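3.2 Opening the machines

I should say up front that I love old desktop towers, so this was the fun part of the study for me! The Lellville school district was retiring its office computers, and we took 28 of them to see how long a person needs to get down to a bare CPU socket and back. Radka Berisha had done a smaller round of this in February with 10 towers in Nallau, and I borrowed her work sheet pretty much whole (thanks, Radka).

We laid each tower on its side before anyone touched a screw. I'd tried working on them standing up and kept losing screws down behind the power supply, which got old fast. Once the side panel was off, people could look straight down at the board and see what was in their way – usually cables, and in the bigger cases a plastic air shroud too. Figure 2 shows a case at the stage we called "socket open," with the retention frame and lever up and no processor in place. The graphics card stayed in its slot, and so did the drive carriers, because pulling them added time that had nothing to do with the socket.

Timing stopped when the lever was raised. Over the whole study we logged 889 separate steps, and the ones people grumbled about most were the cables looped around the drive cage. I grumbled about those as well, and I come back to them in the next section.

Figure 2. Tower on its side, side panel off, at the "socket open" stage.
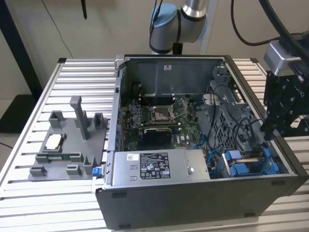
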